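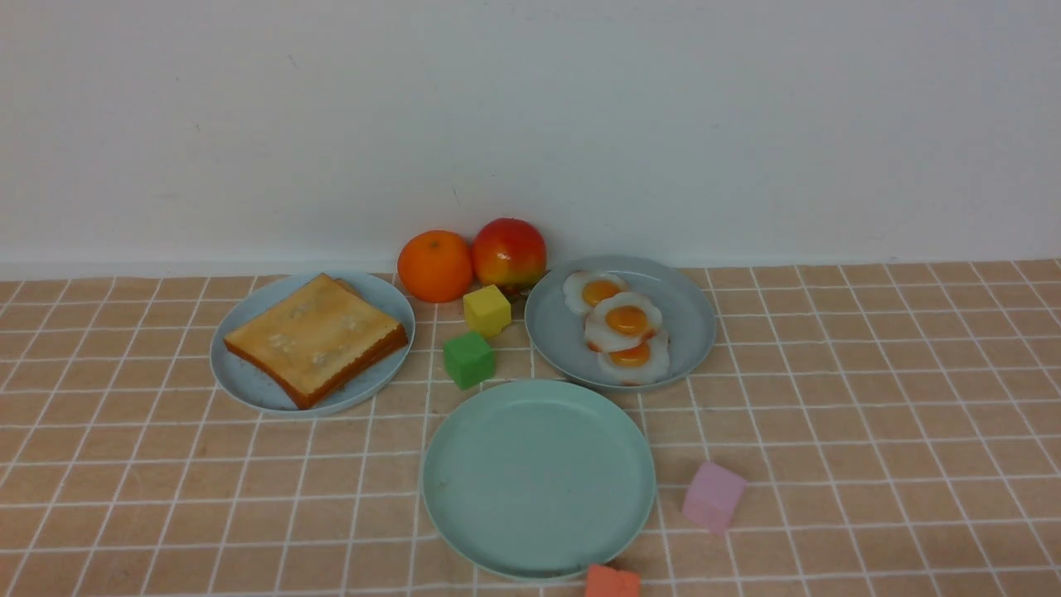
June 15, 2025
Bench 2, breakfast task, remote control sessions

Goal for the day: finish the toast transfers and start on the eggs. Operator moves the slice to the empty green plate, returns the arms to home, ends the episode. Cubes and fruit are distractors and stay where they are. If an operator touches a cube, keep the episode but tag it.

Episodes recorded: 109
Kept after review: 64
Of the kept ones, toast: 57
The rest are eggs.

Most of the rejects are from the first block. The left leader arm had an offset in the wrist joint, so the follower came in rolled a few degrees and operators corrected for it on every approach. It doesn't look bad on playback, but the correction is in the action data and I don't want the policy to learn it. Dae-han re-zeroed the joint before the second block. Need a zero check in the startup script. Right now it is a line on the whiteboard and I skipped it.

Start frame: arms out of view, both plates of food loaded, green plate empty in front. Sepehr asked whether the operator should begin from a hover position over the toast to save time. No. The policy has to learn the reach from home, and episodes that begin over the object gave us trouble on the Pena set.

Toast notes. The slice sits diagonally on the blue plate. Two grasps in use: Myung-ja pinches across the crust side, Sepehr comes in over the near corner. Both work. Mixed in one set they will probably average into something that closes on air between the two. Decision for now is crust side only. Sepehr's kept episodes stay in the set under a separate tag so we can train with and without.

Eggs are harder. They overlap, and the middle one lies over the other two, so the order matters. Agreed order: middle egg first, then whichever is closer to the gripper. Typical failure is the fingers catching the egg underneath and dragging it along. Lowering the speed scale on the leader helped Myung-ja but made Sepehr overshoot, so it is now a per-operator setting. Write the value into the episode header, otherwise we lose it.

Cubes: yellow and green are in the gap between the two food plates, pink to the right of the green plate, red at the near rim of it. The red one is only partly in the head view at the start. Leave it. Frans wants distractors at the image border in this set, and it makes a fair test of whether the policy gets confused by a partial object.

Tablecloth grid is useful for resets. Line up the plate rims against the white lines by eye using the saved start frame as overlay. Overlay opacity at half is good enough. Orange and apple go back against the wall, touching, orange on the left.

Gripper latency: 5 dropped packets logged in the second block, all on close commands. No visible effect. Ju-won is looking at the switch.

Open:
- zero check in startup script (me)
- egg episodes, second operator (Myung-ja)
- retrain toast only, crust-side tag, compare against full set (Dae-han)
- copy raw logs to Cernthorpe before the local disk fills
- ask Frans if he wants the cubes shuffled between episodes or only between blocks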